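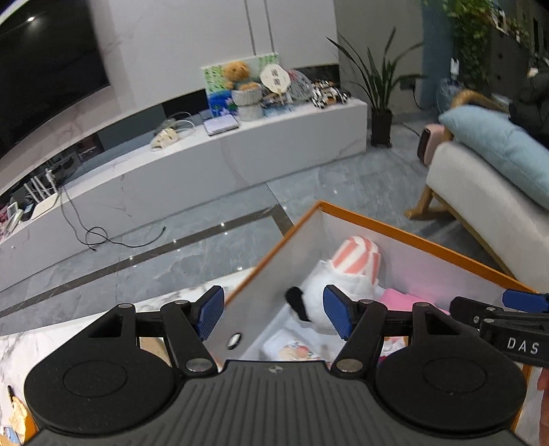 I help out with a robotics club that meets at people's houses, which means I've spent the better part of two school years learning what happens to a living room when you let a bunch of teenagers do gripper practice in it. A few parents asked me to write down what works. So these are my tips, in no order at all.

Clear a table, and only a table. We used to spread out over the whole floor and I was picking zip ties out of the rug until May. Now everything happens on one tabletop and whatever is on the TV cabinet stays on the TV cabinet. The kids grumbled for one session and then forgot about it.

Get a box with real sides. The pick-and-place task is much nicer when the toys can't roll off, and a white inside makes it so much easier to see what you're reaching for! If the box slides, put a strip of rubber shelf liner under it. Don't use tape on stone or anything polished, ask me how I know (Yeshi Kassa, I'm still sorry about your sideboard).

Mix soft and crinkly. Plush toys are forgiving, so start the new kids on those. Once they can lift one without flinging it, add folded packages and wrappers, which bend and slip and generally make everybody mad. Bethel Wolde likes to bury one small thing under the biggest plush and time people. Her best is 5 seconds. Mine is not getting printed here.

Wipe the finger pads. Plush sheds, and fuzz on the pads makes them slick. Damp microfiber cloth, let them dry, done. We tried glass cleaner once and it left ours kind of filmy - plain water from now on. For lint down in grooves I use an old soft toothbrush.

Check the pivots before you start. Open and close each hand-held gripper all the way a few times and listen. If it clicks, or one side drags behind the other, look for thread wound around a pin. Tweezers get it out. Please don't squirt oil in there, it ends up on the toys and then on the couch.

Two people, one box? Agree on who goes in first. Sounds silly until two sets of arms get tangled over the same bear. Getachew Araya made up a rule where you say "in" and "out" like you're passing behind somebody in a restaurant kitchen, and we all do it now.

Cords. Loop them up before the kids arrive and get them off the walking path. I keep a bag of those hook-and-loop ties, the pack of 1000 somebody ordered by mistake, and I'll be leaving them to my grandchildren.

Wash the plush. Mesh bag, cold, low spin, air dry. Anything with a hard nose or stitched-on beads gets a sponge bath instead. Our set goes through the wash every 3 meetings or whenever Gebremedhin notices the smell, and he has a very good nose.

Write your tries down. A cheap notebook is fine. Uchenna Mohammed kept ours this spring and we ended up with 162 tries logged, with little notes like "dropped, too greedy" next to them. When the kids wanted to know if they'd gotten better at the folded packages they could just flip back and look. (They had, mostly. The wrappers are still a mess.)

Snacks go in another room. Chip grease on a gripper handle is a terrible thing. Hands get washed on the way back in too, and I stand by the sink like a hall monitor.

Packing up: toys in the box, grippers on top with the fingers closed, notebook down the side. I used to leave them open and kept bending things when I shoved the box in the trunk. A bath towel laid over the lot keeps it from rattling all the way home.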